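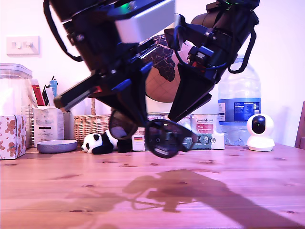 丸いレンズのサングラスと、濃い色の大陸に金の縁どりの地球儀。机の奥の一角、12月。

机の上の12月 家じゅうの「出しっぱなし」を愛でるギャラリー

こんにちは、Lụa Hứaです。去年、思いつきで載せた「出しっぱなしギャラリー」に思いがけずお便りをいただいて、すっかり気をよくして2回目です!

きれいに片づいた部屋の写真を見るのも大好きなんですが、わたしがいちばん長く眺めてしまうのは、そのへんに置いてあるものが並んでいる一角のほうです。ペンの隣に季節もののティッシュ箱があって、その後ろに地球儀がある、みたいな。誰かが並べようと思って並べたわけではないのに、色が妙に合っていたりすると、もううれしくて。

今年は机の上から始めて、台所、玄関、本棚、押し入れの前までぐるっと回りました。順番は歩いた順です。ひとことメモは夜にお茶を飲みながら書いたので、話があちこち飛びます。お好きなところからどうぞ。

机まわり

サングラス
冬なのにサングラス。でも12月の低い日差しは本当にまぶしくて、午前中に東へ歩く日は夏よりも出番があるくらいです。丸いレンズは顔に合う合わないがあると言われますが、わたしは合わなくてもかけます。好きなので!

地球儀
大陸が濃い色、縁どりが金、海は砂色。青い地球儀しか知らずに育ったので、はじめて見たとき「海が砂漠みたい」と思いました。Drusoraという古道具と文具の店で見つけて、いったん帰って、晩ごはんを食べて、やっぱり忘れられなくて翌日また行きました。机に置くと背景がぐっと引き締まります。アフリカの形がこんなにかっこいいと気づいたのもこの子のおかげです。

ジンジャーブレッドマンのティッシュ箱
季節ものの箱に弱いんです。白地にジンジャーブレッドマンと小さな赤い星。中身はごくふつうのティッシュなのに、鼻をかむのが少しだけ楽しくなります。使い終わっても箱が捨てられなくて、去年のトナカイ柄は今、靴下の仕切りになっています。

ペンのあたり
ペンとマーカーは白い箱のところにまとめてあります。ちゃんとしたペン立てを買おうと何年も言っているのに、箱の居心地がよすぎて買えません。水色のチューブもここに立てています。立つものは全部ここ、という大ざっぱな決まりです。

灰色がかったラベンダー色の浅いボウル
市で500円でした。サラダを盛るつもりで買ったのに、台所に届く前に机で止まってしまい、そのまま机の住人に。鍵でもクリップでも、みかんの皮でも、なんでも受けとめてくれる懐の深いボウルです。色の名前がいまだに決められなくて、家では「曇りの紫」と呼んでいます。

ふたつきの透明な収納ケース
大きめの透明ケースは、ふたがあるのが偉い。ほこりが入らないし、急にお客さんが来たときは上に何か載せられます。透明なものは存在感がないと思って買うと意外に場所をとるので、これから買う方は置き場所を先に測ってくださいね。わたしは測りませんでした。

壁の色のこと
壁は白いのですが、ピンクがかった紫の光が当たると別の部屋みたいになります。白い壁は地味だと思っていたのに、いちばんよく変わるのは結局この壁でした。紫の光の中だと濃い色と金の地球儀がやけに大人っぽく見えて、つい見とれてしまいます。

台所

マグの列
流しの横に伏せてあるマグは、朝の早い人から順に左へ並んでいきます。決めたわけではなく、洗った順に置くとそうなるだけです。いちばん右のぶ厚いのがわたしの。重いけれど冷めにくくて、長い電話のときに助かります。

粉ものの引き出し
薄力粉、片栗粉、きな粉、白玉粉。袋の口を全部同じクリップで留めたらすっきりした代わりに、どれがどれだかまったくわからなくなりました。片栗粉でホットケーキを焼きかけた日から、クリップに油性ペンで頭文字を書いています。「か」がきな粉ではないことに慣れるまで時間がかかりました。

Kahramanの空き缶
近所の喫茶店Kahramanで豆を買うと入れてくれる缶です。ふたを閉めるときの「ぽすっ」という音が好きで、開ける用もないのに開けたり閉めたりしてしまう。豆が終わったらふきんを丸めて入れています。ふきんにほんのりコーヒーの匂いが移りますが、わたしは歓迎派です。

鍋つかみ、片方だけ
もう片方は引っ越しのときにどこかへ行きました。片手鍋なら問題なし、両手鍋のときはタオルが相棒になります。新しいのを買えばいいのに、という声はたくさんいただいております。

冷蔵庫の横のみかん箱
12月といえばこれでしょう! 箱で買って、届いたら一度全部出して、ヘタを下にして入れ直します。下のほうに柔らかいのがいたら、その日のうちに食べる。家族が通るたびにひとつ持っていくので、減り方で誰が家にいたかがだいたいわかります。

木べら
先がななめに減っています。右利きが炒めつづけるとこうなるんですね。鍋の角に沿う形にすっかり育っていて、新品より断然使いやすいです。母の家の木べらは逆向きに減っていて、並べるとハの字になります。

玄関

傘立ての底
傘よりも、底にたまるもののほうが面白いんです。どんぐり、輪ゴム、レシートの切れはし。今年はボタンがひとつ出てきて、家じゅうのコートを調べたけれどどこにも合いませんでした。心当たりのある方、お預かりしています。

手袋のかご
左手ばかりが集まるかごです。右手はすぐポケットから落ちるみたい。色違いで組にしてはめたら評判がよかったので、今年は堂々とそれで出かけています。赤と紺がおすすめです。

靴べら
背の高い靴べらに替えたら、腰を曲げずに靴が履けてびっくりしました。どうしてもっと早く替えなかったんだろう。取っ手の穴に赤いひもを通して、コートの裏でもすぐ見つかるようにしています。

鏡の下の棚
リップ、マスク、目薬、出しそびれた葉書。出かける直前の人間が置いていくものばかりなので、並びに落ち着きがまるでありません。そこがいいんです。葉書は今朝やっと出しました。

本棚と、その前の床

背表紙の並べ方
色順にしてみたことも、作者順にしてみたこともあります。今は「次に読みたい順」で、左端がいちばん読みたい本。問題は、読みたい気持ちが毎日変わることです。夜中に本棚の前に座って並べかえている時間が、読書の時間より長い週もありました。

地図帳
地球儀を机に置いてから、急に出番が増えました。くるくる回して、指が止まったところを地図帳で引く。地球儀には載りきらない小さな町の名前まで声に出して読むのが、夜の遊びになっています。声に出すのが大事です! 黙って読むと三日で忘れます。

しおりの箱
Wumellのカレンダーを毎年使っていて、終わった月の紙を細く切ってしおりにしています。8月の紙は青が多くて人気なので、家族のあいだで静かな取り合いがあります。11月はいつも余る。茶色っぽい紙もきれいなのに、と毎年思います。

ひざかけの山
床に座って本を読む人がいる家なので、ひざかけは本棚の前が定位置。たたむ派と丸める派がいて、山の形を見ると最後に使ったのが誰か一目でわかります。わたしは丸める派で、よく叱られます。

ラジオ
アンテナが少し曲がっていて、まっすぐに直すとかえって聞こえにくくなります。曲がったままがちょうどいい。夕方の天気予報のときだけつけて、そのまま知らない曲を最後まで聴いてしまうことが多いです。

押し入れの前

飾りの箱
中身を出すより、からまった電飾をほどくほうがずっと長くかかるのは毎年のこと。今年はSkallidusの集まりで教わった方法で、段ボールの切れはしに巻いてしまってあったので、するするとほどけました! 教えてくれた方、ありがとうございます。ちなみに巻いたことを忘れていて、開けた瞬間にいちばん驚いたのは自分です。

包装紙の筒
もらった包装紙をきれいに開いて、くるくる巻いて立ててあります。折り目が残っていても、小さいものを包むなら目立ちません。いちばん奥の緑の紙はもったいなくて使えないまま、どんどん色が薄くなってきました。今年こそ使います。たぶん。

アイロン台
アイロンをかけている時間より、荷物置き場になっている時間のほうが長い台です。高さがちょうどいいんですよね。上のものをどかすのが面倒で、シャツをそのまま着て出かけた日もありました。

紙袋の中の紙袋
どこの家にもあると聞いて安心しています。大きいのを外側にして、順に小さいのを入れていくと、思ったよりずっと薄くまとまります。持ち手が布のものだけは別にして、人に何かを返すときのために取ってあります。

来年の手帳
まだ何も書いていません。最初のページを開くたびに字をきれいに書こうと緊張して、結局鉛筆で下書きをします。去年の手帳は3ページめからいつもの字でした。

メモと、おたより

前回のギャラリーには、みなさんから159通のおたよりをいただきました。全部読みました! 「うちのティッシュ箱は雪だるまです」「地球儀を帽子かけにしています」など、読むだけで人の家の一角が目に浮かんで、何度も読み返しています。地球儀を帽子かけにする方式は、かなり心が動きましたが、うちのは金の線がきれいなので見せておくことにしました。

よく聞かれるのが「並べ方のコツはありますか」ということ。ないんです、ごめんなさい。ただ、低いものを手前に置くと奥のものがよく見えるので、浅いボウルみたいなものがひとつあると便利かもしれません。季節の柄ものも、混ぜるとそこだけぱっと明るくなりますよ。あとは、気に入った並びができたら掃除の前にしばらく眺めておくこと。拭いたあとで同じように戻したつもりでも、なぜか前のほうがよかった気がするんですよね。

それから、サングラスの置き場所についても質問をいただいていました。レンズを下にして置くと傷がつくので、わたしはつるを畳んで上向きに。ケースに入れるのが正解だとわかってはいるのですが、ケースに入れたが最後、ケースごと行方がわからなくなります。布を敷いたお皿やボウルに入れる方法も教わったので、ボウルが空いている日に試してみます。曇りの紫に黒っぽい丸いレンズ、絶対に合うと思う!

おたよりは引き続き募集しています。立派な棚でなくて大丈夫、洗面所の隅でも、車の助手席でも、仕事机の引き出しのいちばん上でも。置いてあるものの名前と、好きなところをひとつ書いて送ってください。

次は春先に、窓辺と洗面所を回るつもりです。歯ブラシ立ての話だけでずいぶん書けそうで、今からそわそわしています。

Lụa Hứa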